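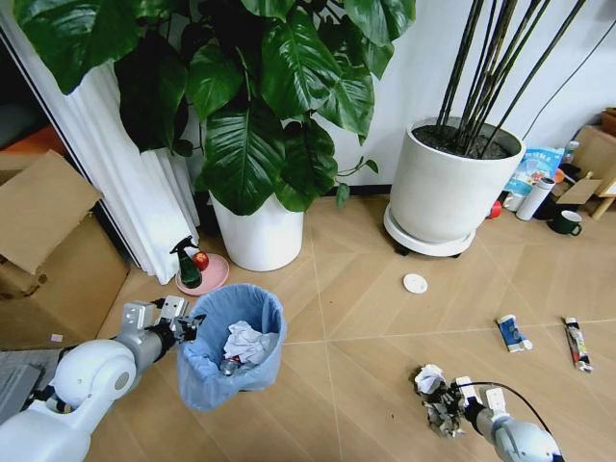 附图：人字拼地板和小蓝垃圾桶，桶里套着浅蓝色的袋子

发件人：Barbara Duda
收件人：Illomstead 住户邮件列表
主题：回复：厨余分类和新的收集时间

各位邻居好：

先请大家原谅我的中文。我学了很多年，可是写正式一点的信还是很慢，如果有的句子奇怪，请直接告诉我，我不会不高兴。

Liette 上次的信我读了两遍，下面引用其中一部分，然后一点一点回答。

> Liette Chisholm 写道：
> 从七月开始，Tromlow 那边的收集车改成早上来，厨余桶要在前一天晚上放到后门。我有三个问题。第一，278 号信箱旁边的那个棕色大桶，到底是给我们楼的，还是给隔壁楼的？第二，茶包可以放进厨余吗？我问了两个人，得到两个回答。第三，家里的小桶应该用什么袋子？超市里写着“环保”的袋子很多，我不知道哪一种是真的可以。
> 另外，上个月有人把整个披萨盒放进厨余桶，盖子关不上，味道很大。我不想责怪谁，只希望我们有一个清楚的规定。

关于第一个问题：棕色大桶是两栋楼一起用的。我给管理处打过电话，他们说合同里就是这样写的，只是桶上的标签掉了，还没有贴新的。我请他们快一点贴，他们答应了，但是没有说哪一天。

关于茶包：要看茶包的材料。纸做的可以，有塑料的不可以。问题是很多盒子上没有写清楚。我自己的办法是把茶包撕开，茶叶倒进厨余，袋子放进其他垃圾。这样有一点麻烦，不过习惯以后也不觉得什么。如果你喝散茶，就完全没有这个问题了。

关于袋子：“环保”和“可降解”这些词，按我的理解，不等于“可堆肥”。要找包装上明确写“可堆肥”的，最好还有认证的标志。我现在用的是 Gekex 的小号纸袋，比较结实，但是西瓜皮这样水很多的东西，放一个晚上底部就软了。我后来在袋子里面先垫一张旧报纸，情况好多了。也可以不用袋子，直接倒进大桶，然后把小桶洗干净。Śliwiński 一家一直是这样做的，他们家的厨房没有味道，我可以证明。

普通的塑料袋，不管什么颜色，请只用在其他垃圾的桶里。用过的纸巾也请放在其他垃圾，我们这里的厨余不收纸巾。我以前也放错过，看了管理处的说明以后才改过来。

关于披萨盒：干净的部分撕下来，可以跟纸类一起回收；有油的部分放进其他垃圾。请一定把盒子压平。我知道晚上很累的时候不想做这件事，我也是一样的。

还有一件事 Liette 没有问，但是我想提一下。天气热的时候，鱼和肉的剩余部分可以先包好放在冰箱的冷冻层，到收集的前一天晚上再拿出来。我婆婆觉得把垃圾放进冰箱很可怕，我们为这件事讨论了很久，最后决定专门用一个有盖子的盒子，放在最下面的抽屉里。现在她自己也用。

我打算写一张简单的说明，贴在后门里面，一面中文，一面英文。英文的部分我已经写好了，中文的部分希望有人帮我检查，特别是“厨余”和“湿垃圾”这两个词，我不知道哪一个大家更习惯。Liette，你愿意看一看吗？晚上八点以后我都在家，敲门就可以，回邮件也可以。

如果管理处对收集时间有新的通知，我会再写信。

祝好！
Barbara Duda

又及：后门的灯又坏了，早上放桶的人请小心台阶。我已经报修了。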